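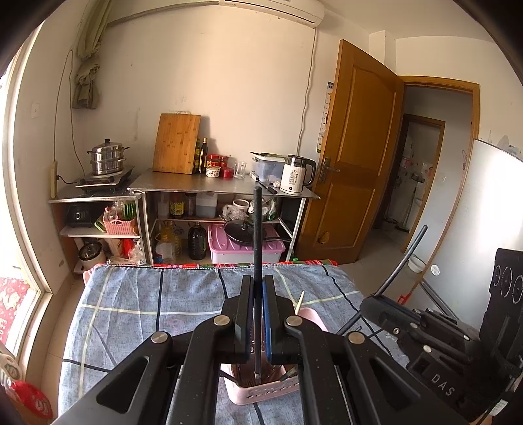 Gripper notebook, Menby kitchen
Last updated: September
Print this page | E-mail this page

Service on the pair of hand-held grippers, left and right. The chopstick runs had been getting worse since the start of the week, and the right one had a click in it when closing. I took both units out of use after lunch and did them one after the other. Notes are in the order I did things.

Condition as found

Right unit: click near full close, felt in the handle more than heard. Left unit: no click, but the jaws met a little high, so a thin round piece rolled toward the tips when squeezed. With anything as thick as a ladle handle you would never notice. With a chopstick you notice at once.

Counter read 2,000 cycles on the right unit since the last pad change. The left one had the same pads but fewer cycles, and I forgot to write that number down before I reset it. Sorry. Treat the left as unknown.

Pivots

Cleaned all the pivots on both units with a dry brush first, then a lint-free wipe with a drop of alcohol. There was a fair amount of fluff in the right unit, most of it packed behind the outer link where the brush doesn't reach. The triangular opening in the link is big enough to get a bent pick through, so use that and leave the link on.

The click was the lower pivot on the outer link. The pin had backed out enough to let the link rock. Pressed it home, put a small dot of thread lock on the retaining screw and let it stand. Click gone when worked by hand. No oil on these. Someone oiled them at Rimbridge and the fluff turned to paste.

Pads

The blue pads are the Trnka ribbed type. On the right unit the ribs near the tip were worn flat and shiny. Changed both pads on that unit together, because a new pad against an old one closes crooked. The left unit's pads still had good ribs, so I only took them off, cleaned the backs and refitted them a hair lower. That took care of the high meeting point.

When refitting: press from the base of the finger toward the tip, otherwise you trap a bubble under the middle ribs. Close the jaws on a strip of paper and pull. It should drag evenly along the full height. If it slides out at the bottom and holds at the top, take the pad off and start again. Do not try to trim it.

Zero and opening

Set zero with the jaws closed on nothing, then opened to the stop and read the width. Wanted 80, got 80 on the right after the second try. The left still reads 2 over. I left that in as an offset in the settings file instead of chasing it with the screw, which is near the end of its travel already. Next time the left unit is apart it needs a new stop screw from Kirnusen. Part is on the list under line 104.

Check on the table

For the check I use chopsticks because they show up both faults. Lay them on the cloth side by side, tips away from you, with the basket behind. Mix plain wooden ones and black ones. The black ones are slicker at the thick end and have corners, so a worn pad lets them turn. Pick from the thick end, lift, hold upright, lower into the basket. Repeat with the other hand.

Smooth the cloth before starting. A fold under a chopstick lifts one end and you will blame the gripper for it.

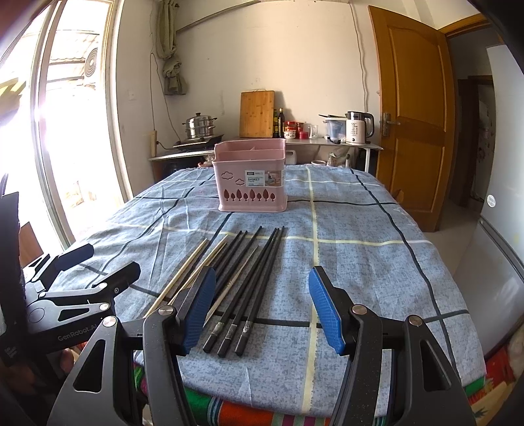 Things to watch

1. The finger hides whatever is right under it on the near side. If you can't see the thick end in the view, back off and come in again instead of closing on a guess.

2. Keep the second gripper off the table edge when it isn't working. Its linkage catches the cloth and drags everything with it.

3. Lower the chopstick all the way before opening. Dropped from the rim it tends to hit the divider and lean out over the side.

4. Wipe the pads after every session in this room. Cooking grease gets onto them from the handles of things and the ribs stop biting.

Left to do

Stop screw for the left unit, as above. Spare pad set, as I used the last one. Chak-lun Chung has the good pin press and I need it back here before the next service, the small one slips. Cycle counter on the left reset to zero at 4:15 p.m., so count from there.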